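Skalen Display Riser Set for 1:18 and Six-Inch Figures

Home > Display and Storage > Risers and Stands > Skalen

Item: Skalen Riser Set, five-tier, matte black
Status: In stock
Ships from our warehouse in one business day, Saturday orders go out Monday

The Skalen set is a stepped riser system for collectors who have run out of shelf before running out of figures. It comes as five separate steps that lock together front to back. You can run all five as one staircase or split them across two shelves. The steps are molded with a peg grid on the top surface, so figures with a standard foot hole can be pegged down without a separate stand.

We started carrying Skalen after a lot of requests from army builders. If you collect troopers, guards, pilots or anything else you buy in multiples, the usual problem is the third row. The first row looks fine, the second row is a row of helmets, and after that you might as well have left them in the box. A riser fixes this, but most acrylic risers are made for perfume or cupcakes and the steps are either too shallow for a figure in a wide stance or so deep that you only fit two rows on a bookcase shelf.

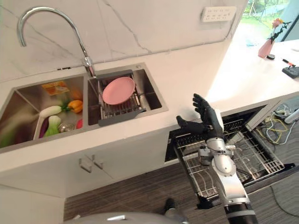 The step depth on the Skalen was set by measuring figures in a normal standing pose with a rifle held across the chest. Kneeling figures take up more room and will overhang the front of a step slightly. We suggest putting kneeling figures on the front step or on the bare shelf in front of it.

What is in the box

Five riser steps, numbered on the underside
81 push-in foot pegs, black
One peg tool
Ten rubber feet, self-adhesive
One printed layout sheet

There are no figures, backdrops or lights included. The backdrop slot on step five takes card or foam board, and we sell printed Jatis backdrops cut to the right width (see Related Items further down the page).

Sizes and fit

Total width per step: 60 cm
Maximum load per step: 5 kg
Finish: matte black, light texture on top, smooth on the risers
Peg fit: two sizes, one at each end of the peg. The narrow end suits most 3.75-inch figures, the wide end suits most six-inch figures.

A full set fits in a standard cube shelf only if you leave off step five. On a deeper bookcase or in a glass cabinet it fits complete. Measure the inside of your cabinet before ordering, and measure from the back panel to the inside of the door, because a lot of cabinet doors have a lip or a magnet that takes up room.

Figures in this scale vary a good deal in weight. Plain troopers are light. Figures with cloth capes and big backpacks are heavier at the back and will lean over time if they are only pegged by one foot. Use both pegs for these if the figure has holes in both feet.

How to put it together

Lay the steps face down in number order. The tabs on the back of step one slide into the slots on the front of step two, and so on up. Push until the tab clicks. It takes some force the first time. Stick the rubber feet on last, two per step, after you have stood the set up and checked that it sits flat.

Work out your layout before you put pegs in. The pegs come out again with the tool, but they are meant to be tight and pulling a few dozen of them is not a fun evening. The printed sheet shows the peg grid at half size and you can pencil your figures in. Put the tallest at the back, then stagger each row by half a figure so every face shows in the gap between the two in front.

If you mix 3.75-inch and six-inch figures, keep them on separate steps. Small figures on the top step with large ones at the front can pass for distance when you look at the shelf straight on, and some buyers do this on purpose. From the side it looks odd.

Which figures it suits

We tested the pegs with what we had in the store. Modern six-inch lines peg well. Older 3.75-inch figures from before foot holes were standard will not peg at all, but they stand on the textured surface about as well as they stand on anything. Import figures with very small feet are hit and miss. Die-cast feet are fine if the hole is deep enough.

The Wodurov line of 1:18 mech pilots and ground crew has a slightly oval foot hole. The narrow end of the peg goes in but turns. A small bit of poster putty on the peg stops this and does not mark the figure. The Wodurov mechs themselves are too wide for a single step, although the smaller walker will stand with one foot on step one and the other on the shelf.

Customer reviews
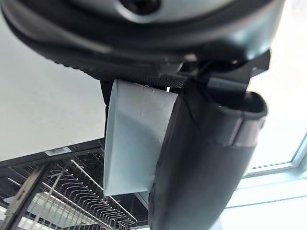

Ville Rantala writes that he bought two sets for a clone and droid display and got 265 figures onto three shelves, counting the ones with no risers under them. The steps lock tight and did not sag with a full row. He takes off one star for the pegs, which he found too tight for some of his older figures, and says he ended up shaving the narrow end with a hobby knife. He would also like a half-width step for corners.

Our reply: The pegs were changed on the current batch and the narrow end now has a slight taper. If you have an earlier set and want the newer pegs, write to us with your order number and we will send a bag. There is no half-width step at present. We have passed it on to Skalen.

Another buyer reports that the matte finish shows dust. It does. A soft makeup brush gets between the feet without knocking anyone over, and you can wipe the whole thing down with a damp cloth when the figures are off. Do not use glass cleaner on it, as this leaves streaks in the texture.

A third review asked whether the plastic reacts with figure feet. Some soft vinyl figures go sticky or leave marks when they sit on certain plastics for a long time. We have had a set up in the store window since January with vinyl and hard plastic figures on it and have not seen marking. If you are worried about a particular figure, put a square of clear film under its feet.
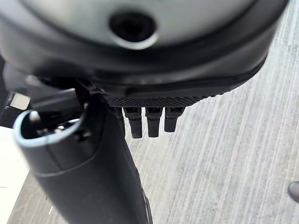
Skalen also sells the steps one at a time. A single step is useful under a back row on a shallow shelf where the whole set will not go. Single steps come with pegs and feet but no peg tool, and the tool is not sold separately, so buy one full set first if you plan to move things around a lot.

Using more than one set

Two sets side by side can be joined with the Skalen side clips, sold in bags. Without clips there is a small gap between the sets that shows if the light comes from behind. With clips the join is still visible on the top surface if you look for it, but a figure standing over it hides it well enough.

For three sets or more, check your shelf. The risers are not heavy, but a packed display is, and glass shelves in low-cost cabinets are often rated for less than people think. Spread the heavier pieces out toward the supports.

Related items

Jatis Backdrop, hangar interior. Printed card, fits the step five slot. Also comes in desert, snow trench and city rooftop.

Jatis Backdrop, plain gradient. Gray to black. This is the one we use for our own product photos, and it sells better than the scenic ones.

Tamošiūnaitė Trooper Decal Sheet. Waterslide unit markings in 1:18 and six-inch sizes. The markings are generic stripes, chevrons and numbers. Good for telling one squad from another when you have ten of the same figure. You will need setting solution for curved armor.

Skalen Side Clips, bag of ten.

Skalen Single Step, matte black. The white version has been dropped and we have no more coming.

Shipping and returns

The set ships in its own printed carton inside a plain outer box. We can ship several sets in one outer box if you order them together. If you want the printed carton kept clean for storage, say so in the order notes and we will add padding on the corners.

Unused sets can be returned within the usual return period. Once the rubber feet have been stuck on we cannot take the set back unless a part is faulty. If a tab arrives broken, send us a photo and the number from the underside of the step - we keep spare steps here and can replace one without you sending back the rest.

Pre-orders for figures and in-stock risers are held and shipped together unless you choose split shipping at checkout. Split shipping is charged for each parcel.

Questions about fit are best sent by email with the name of the line and the scale. If we have the figure in the store we will try it on a peg and let you know.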